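Kellska 丸テーブル用 木部メンテナンスオイル

商品コード：KL-108
内容量：195 ml
メーカー：Zomer
取扱い：Fendunthorpe 家具用品部

在庫あり
レビューを書く　お気に入りに追加

商品説明

Kellska は、木製テーブルの天板や椅子の座面に使う、植物油を主成分とした浸透タイプのオイルです。表面に厚い膜を作らず、木目の手触りを残したまま仕上がります。色は透明のみで、着色はできません。塗ると木の色がやや濃く見えます。

ダイニングや打ち合わせ用の丸テーブルでよく使われています。丸テーブルは縁のどこにでも人が座るため、角型に比べて縁全体に手や腕が当たりやすく、外周の艶が先に引けてくることがあります。中央部に問題がなければ、外周だけの補修塗りも可能です。その場合は境目が目立たないよう、内側に向かって薄くぼかしてください。

195 ml 缶1本で、直径1,110 mm の丸天板を2回塗りできます。初めて塗る無塗装の天板は吸い込みが多いため、2本の用意をおすすめします。 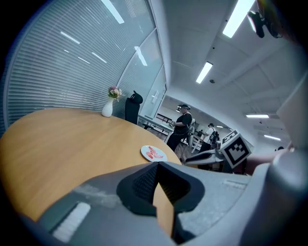 使用方法

1. 天板の上の物をすべて下ろし、固く絞った布で汚れを拭き取ります。
2. 12時間以上乾かします。
3. 240番の紙やすりで、木目に沿って軽く研磨します。輪じみがある場合は、その部分だけ先に180番で削ります。
4. 粉を乾いた布で取り除きます。
5. 缶をよく振り、綿布に少量を取って薄く塗り広げます。丸天板も円を描かず、木目の方向に塗ってください。
6. 15分置き、表面に残ったオイルを拭き取ります。拭き残しはべたつきの原因になります。
7. 翌日、同じ手順で2回目を塗ります。

完全に硬化するまで7日かかります。その間は水滴を残さず、熱い器を直接置かないでください。

使えない素材

ウレタン塗装、ラッカー塗装、メラミン化粧板には浸透しません。塗装の種類がわからないときは、天板の裏に水を一滴落としてください。5分たっても染み込まず色も変わらない場合は、塗膜があると考えられます。

屋外の家具、まな板、食器には使用できません。

仕様

主成分：亜麻仁油、カルナバろう
色：透明
缶の高さ：108 mm
保管期限：未開封で製造から3年、開封後は12か月
付属品：綿布1枚

安全上の注意

オイルの付いた布は自然発火のおそれがあります。使用後はすぐに水に浸し、自治体の指示に従って処分してください。丸めたまま放置しないでください。作業中は窓を開け、火気を近づけないでください。

関連商品

Juhász 研磨パッド（240番、12枚入り）
Juhász 綿布 大判
Kellska クリーナー 無香料

お客様の声

「食卓の縁の白っぽさが気になって購入。2回塗りで落ち着きました。匂いは2日ほど残ります。」（Karine Caron 様）

「量は十分。缶の口が広いので、別の皿に出してから使うほうが楽です。」（匿名）

配送と返品

ご注文から3営業日以内に発送します。引火性のある商品のため、航空便での発送はできません。離島へのお届けは船便となり、通常より日数がかかります。未開封に限り、到着後12日以内の返品を受け付けます。

このページの内容は2022年12月11日現在のものです。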